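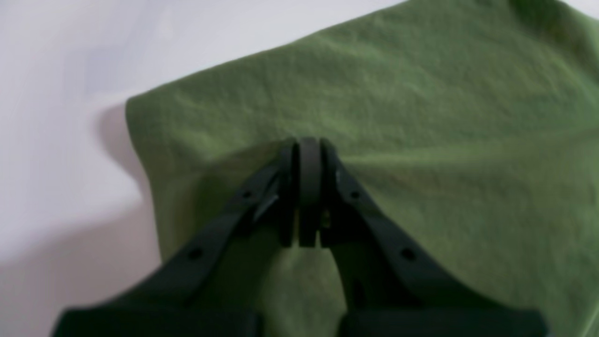

Folding soft shirts without the creases

callside_2764
I fold cotton shirts for a small resale shop. The soft ones slump before I get to the second sleeve. My current order:

1. Lay the shirt face down and pull the hem straight.

2. Lift one side and bring it to the middle. Mine doubles over on itself toward the right. 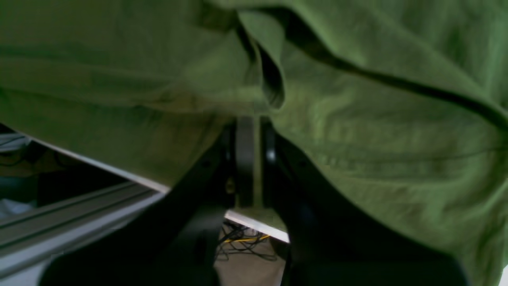 3. Do the other side, then fold up from the hem.

Step 2 is where I lose it. If I pick up too much cloth at once it bunches and I have to start over.

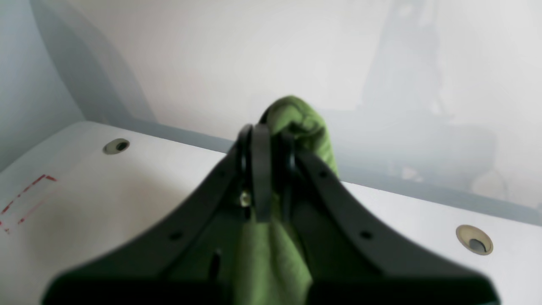 Fastville says to stop lifting from the middle of the side. Take the shoulder and the hem and let the rest hang.

azevedo40
Disagree. That stretches the neck on thin cotton. I slide a board under and flip it. I did 300 shirts that way in August.

fastville
A board is fine if you have one. I don't want another thing on the table.
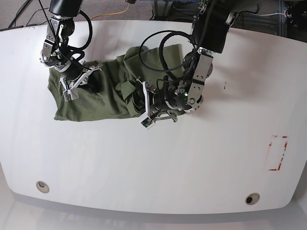

callside_2764
I tried both on Monday. The board was quicker, but it left a line across the back. Smoothing first helped more than either one. A green shirt crumpled up on a white table at least makes the folds easy to see, so I work outward from the biggest one. Still not sure about sleeves.

azevedo40
Sleeves straight down, then fold.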